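Trurkcombe robotics club finishes its year with a clean-up challenge

4 June 2019

I went along to the Trurkcombe after-school robotics club last night expecting to stay for twenty minutes and take a few notes. I got home after nine with a cold dinner waiting, so you can guess how that went.

It was the club's end-of-year open evening, and if you have a kid in the program you probably know the format already. The students spend the spring term on one job for the robot arm, and in June the rest of us get to come in and watch. Last year's job was stacking cups. This year's was tidying a table, and I have to say I liked this one a lot better (my own kitchen table might have something to do with that).

The club is run by Kalevi Tuominen, who teaches physics during the day, with Seija Kallio handling the programming side. They have 2 arms, both bought secondhand, and they split the students into a morning group and an afternoon group so everyone gets real time at the controls. The morning group meets before first bell, which at fifteen I would not have managed.

The task sounds like nothing when you say it out loud. Pick up a light object, move it where it needs to go, and don't make a bigger mess than you started with. Then you watch a student try it and you understand why it took them a whole term! Light things slide. Soft things squash and then spring back into some other shape. Anything curved wants to turn in the grip the second you lift it, and if the fingers close a little off center you're chasing it across the table for the next five minutes.

Kallio had them start by driving the arm by hand, over and over, and recording every run. The group got through 800 recorded runs between the two sessions, and she made them sit down and go through the lot. They threw out 300 of those because of bad starts, bumped tables, or somebody's sleeve getting in the way of the camera. I asked one of the ninth graders what that part was like and she said it was "like grading homework, except all the homework is yours." She did say she got much better at driving after watching herself miss so often.

What they were left with went into training a small program that tries to do the job by itself. I'll be straight with you, I followed maybe half of that explanation. As I understood it, the arm gets shown what the camera on the wrist sees along with what the student did at that moment, and after enough of those it starts making its own guesses about where to move next. One of the parents behind me asked if it was the same thing as a recording being played back, and Tuominen said no, because if you slide the object over a few inches the recording would go to the old spot and grab air. Then he slid the object over a few inches and let the arm try. It went to the new spot. It also knocked the object over when it got there, and the whole room groaned together.

There were two teams running last night. Clenari was the morning group and Wysocka was the afternoon group, and please don't ask me where the names come from, because I got two different stories and both of them were long. Clenari had gone for speed. Their arm moves in quick, and when it works it looks terrific, and when it doesn't you hear things hit the floor. Wysocka had slowed everything down and put their effort into the grip. Their arm comes in, stops, seems to think it over, and then closes. A small boy near me announced that it was broken every single time it paused, and every single time it moved again he looked thrilled.

Each team got a set of turns with the program in charge and a set with a student driving, and the students were still clearly better than the program. Nobody on either team seemed bothered by that. The driving was fun to watch in its own right - you get a kid hunched over the controls, two teammates whispering "left, left, no, your other left," and a parent on the side trying very hard not to join in. I was asked if I wanted a go. I did want a go. I will not be reporting my score.

The part I keep coming back to is how much of the talk was about fingers. I had figured it would be all code, and a lot of it is, but the students wanted to tell me about tapered tips and where on an object you should pinch it. One of the Wysocka boys spent a good ten minutes on why you want to take something long by its base and keep it upright, and what happens to the balance if you grab it too high. He had drawings. He had older drawings showing what he used to think, with a big X through them, and he was just as proud of those.
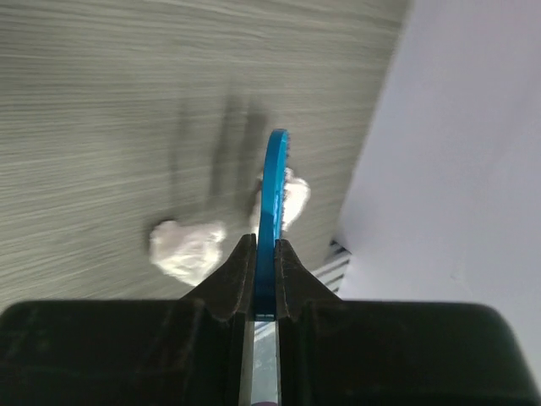 He also told me that the wrist camera is the one they trust most, and that the hard part is learning to read it, because everything is so close up and the fingers are always in your way. Drivers start out wanting to look at the table itself and have to be nagged into watching the screen. By the end of term the good ones barely look up.

As for the result, Wysocka took it by two points, with the last round deciding things. Clenari had the faster times all evening and could have had it if they'd dropped less. Their captain shook hands with everybody and then went straight back to her laptop to find out what had gone wrong on the final turn, and she was still there when they started folding up the chairs.

Silteck, the repair shop on the far side of town, gave the club a box of spare motors and cables this year, and Tuominen made a point of thanking them. He also made a point of saying that the older arm has a shoulder joint that complains whenever it reaches too far left, so if anybody out there has experience with that kind of thing, he would love to hear from you. He said it with a smile but I think he meant it.

Next year's job hasn't been picked yet. The students have a list going on the whiteboard and they get to vote in the fall. Sorting buttons is on it, and folding a towel, and somebody has written "make a sandwich" and underlined it twice. Kallio told me towels are a lot harder than they look and that she is quietly hoping for buttons. I'm hoping for the sandwich.

Sign-ups for the fall are open now through the school office, and you don't need any experience to join. Several of the kids I talked to had never written a line of code before September, including the one with the drawings. Both groups have room, though the afternoon one fills up first, for the reason you'd expect. If your kid is the early-rising type (I hear they exist), the morning group would be very glad to have them.

The recorded runs from both teams are staying up on the club's computer through the end of June, and families are welcome to stop by after school and look through them. Bring a snack if you do, there are a lot.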